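Storing and Sorting Campaign Signs, Shirts and Mailers Between Elections
Plokside Ward Handbook, household tips. Revised March 2024 by Haruna Takagi

Corrugated plastic signs: Pull the wire stakes before storage. Wipe both faces with dish soap and water, dry flat, then stack on edge with the flutes vertical. Stacks laid flat bow in the middle and will not stand straight in a lawn the next time. Keep them out of direct sun.

Wire stakes: Bundle in lots of 11 with a zip tie at each end. Light rust comes off with steel wool. Bent legs can be straightened in a bench vise.

Sticker residue on car bumpers: Warm the decal with a hair dryer on medium, lift one corner with a plastic card, and pull back slowly at a low angle. Rub what remains with vegetable oil, wait four minutes, wash with soap. Do not use a metal scraper on painted bumpers.

Printed shirts: Turn inside out and wash cold. Dry on low or on a line. Do not iron over the lettering. If ink has started to crack, fold so that the crease misses the print.

Leftover mailers: A standard carton holds 218 of the large folded type. Write the race and year on the short side. Recycle anything with an old polling place on it. The Maruyama precinct kept 3430 out-of-date cards for two cycles and had to sort them by hand.

Buttons: Store in an egg carton with the pins closed. A pencil eraser removes surface spots from the backs.

Corrections go to Natsumi Hoshino at the Jilero Street office. 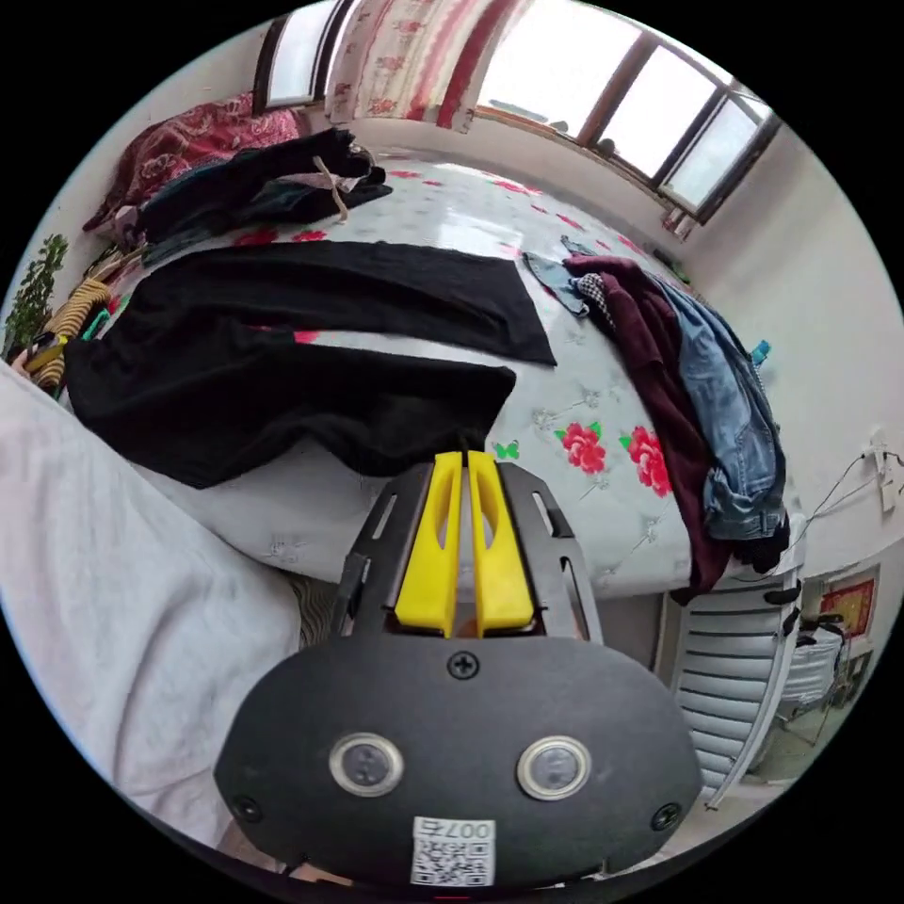
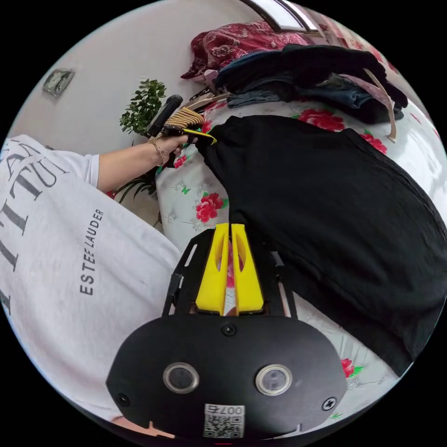 Second photo: white T-shirt with dark gray block letters.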